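Where Does Cloth Come From?
A page for curious kids

Look down at your sleeve for a second. Get your nose right up close to it. Closer than that! If you're wearing a T-shirt you might see tiny rows of loops, a bit like a very small sweater. If you're wearing jeans you might see slanted lines going over and under each other. I have been staring at sleeves like this since I was seven, and my family has mostly stopped asking me what I'm doing.

Every piece of cloth in your house started out as something that wasn't cloth at all. It might have been a fluffy ball on a plant, or the coat of a sheep, or the stuff a caterpillar squirts out to make its cocoon. Some of it started out as oil from deep under the ground (I know, that one sounds made up). So how does a fluffy ball turn into a pillowcase?

First you need fibers

A fiber is a long, thin, hair-like thing. Your own hair is a fiber. So is the fuzz you pull out of the dryer.

Cotton fibers grow on a bushy plant. After the flower falls off, a green pod called a boll swells up, and when it's ripe it cracks open and the white fluff pops out. The plant isn't making fluff for us, of course. The fluff is wrapped around its seeds. People have to get the seeds out before they can do anything else, and doing that by hand is slow, sticky-fingered work. I tried it once with my friend Rocío Paredes and we had enough cotton for one small mouse blanket by lunchtime.

Wool comes from sheep, who get a haircut in spring. Linen comes from the stem of a plant called flax, which has pretty blue flowers. Silk comes from silkworms. One silkworm cocoon is made from a single thread that can be longer than several football fields, all wound up in a thing the size of a peanut!

And polyester, which is in a lot of sports clothes, is a kind of plastic. Factories melt it and push it through a plate full of teeny holes, like spaghetti coming out of a pasta machine.

Then you twist

Try this. Get a cotton ball and gently pull on one edge. It comes apart right away, doesn't it? Now pull a little bit out, but twist it between your fingers while you pull. Keep twisting. You'll get a thin, lumpy string, and it will be much stronger than the fluff was.

That's spinning, and people have been doing it for thousands and thousands of years. The twist squeezes the fibers together so they grip each other and can't slide apart so easily.

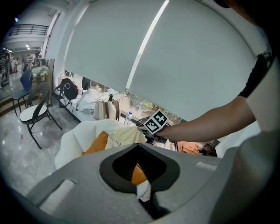 For a very long time, spinning was done with a stick and a weight called a drop spindle. You hang it from the fibers, give it a whirl, and it twists them as it drops. Later on came spinning wheels, which were quicker. Then came big machines that could spin hundreds of threads at once.

My neighbor Sarla Bhatia still uses a drop spindle. She can do it while walking around her kitchen and telling you a story, and I can't even do it sitting still. One June she decided to measure everything she had spun since the winter, so we stretched it out up and down her hallway and added it all up. It came to 1,154 feet! I guessed 343, so I had to wash up after supper.

Over, under, over, under

Now you've got thread or yarn. There are two big ways to turn it into cloth.

The first is weaving. You stretch a lot of threads side by side on a frame called a loom. Those are the warp threads. Then you take another thread, the weft, and pass it over one, under one, over one, under one, all the way across. Then you turn around and come back the other way. If you've ever made a potholder out of stretchy loops, you were weaving.

Bed sheets are woven. So are jeans, tablecloths, and the canvas that sails and tents used to be made from. Canvas is just thick yarn woven very tightly, and it's tough enough to carry a pile of library books.

The second way is knitting. Knitted cloth is made of loops pulled through other loops. Loops can open up and squash down, so knitted cloth is stretchy. Socks are knitted, and T-shirts too, just with very thin thread. Tug on a T-shirt and then tug on a pillowcase and you'll feel the difference.
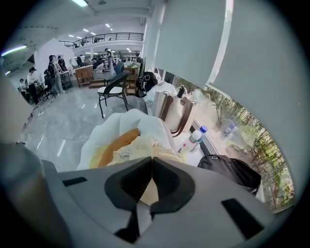 What about the color? Most cotton and wool starts out white or cream or brownish. To change that you need dye. Long ago all dyes came from nature. Onion skins make a golden orange. A root called madder makes red. A plant called indigo makes blue, and it does it in the strangest way: the cloth comes out of the pot looking yellowish green, and then it turns blue in the air while you stand there watching it.

There's a little cloth museum in Usstead where you can see this happen. A lady there named Milagros Cuesta lets you dip your own square. Mine came out with a big thumbprint in the middle, and I like it that way.

Something to try at home

You'll need a piece of stiff cardboard, some yarn, scissors, and a grown-up for the cutting part.

Cut little slits along the top and bottom of the cardboard.
Wind yarn up and down through the slits until the front is striped.
Tape the ends at the back.
Take a different color and go over, under, over, under.
On the next row, do the opposite.
Push each row down with a fork.

Don't pull too hard at the sides or your weaving will get skinny in the middle. Mine always does. When it's done, snip the loops off the back, tie the ends in pairs, and you've got a bookmark, or a rug for a very small doll.

Words to know

Boll: the pod that holds cotton fluff and seeds.
Fiber: a long, thin, hair-like thing.
Loom: a frame that holds threads for weaving.
Warp: the threads that stay stretched on the loom.
Weft: the thread that goes over and under.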